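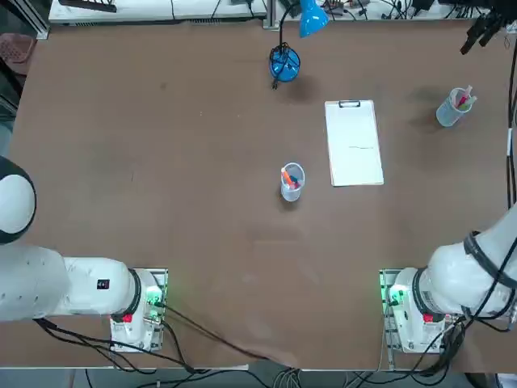

Brown top, matte, with the scuffs and lighter patches

Matte table top, scuffs and light patches — wax or leave it?

m_tsuji
Good evening to all. I bought two long tables from an office sale in Ponside and I want to use them for cutting fabric. The top is brown and matte, and the seller could not tell me what it is made of. There are faint scuffs and some patches which are lighter than the rest. My husband wants to put Corneo wax over everything. I am afraid that it will become shiny in spots. Does somebody have experience with this kind of surface?

ogura60
Please do not wax before you know the material. Put one drop of water in a corner and wait 3 minutes. If the spot becomes dark, the surface is open and wax can go in. If the drop sits on top, wax will only lie there and collect dust. With chalk and lint from fabric you will hate it.

Yaowalak T.
I disagree a little with ogura60. I waxed a sealed table with Corneo in August, very thin, and buffed it for a long time. It looks even and the lint does not stick. But my table was dark, and small differences are hard to notice on a dark one.

ogura60
Very thin is the important word. Most people put five times too much.

ebihara_a
Before anything, wash it. Many light patches are old cleaner that was never rinsed. I use warm water with a little dish soap, then clean water, then a dry cloth. Hudec cleaner also works but the smell stays in the room.

m_tsuji
Thank you for the fast answers. I did the drop of water and it stayed on top, so I think it is sealed. I add one more picture.
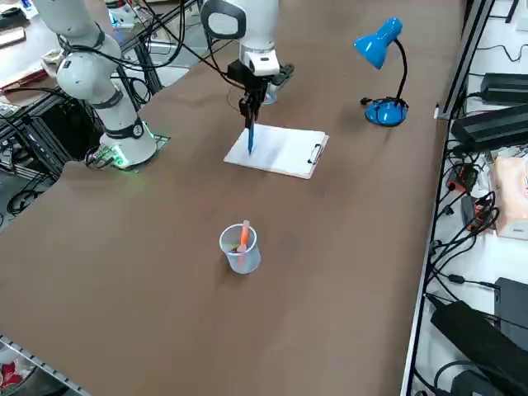 The long table again, from another side

sakamoto
For scuffs on a matte top I would try a white eraser, the school type. Rub softly in one direction. I would not use sandpaper, not even the finest.

Yaowalak T.
Sandpaper on a sealed matte surface makes a shiny spot, I learned this the expensive way. The eraser is a good idea.

ebihara_a
Do you use a rotary cutter? Then you will cover it with a mat anyway and the color is not so important. I would spend the money on the mat.

m_tsuji
Yes, a Brostitz one, but the mat covers only half of the length. I washed a small part with soap as ebihara_a wrote and I will look at it tomorrow by daylight. The wax stays in the closet for now. My husband is not convinced — he says one corner will not hurt.

ogura60
Let him do the underside.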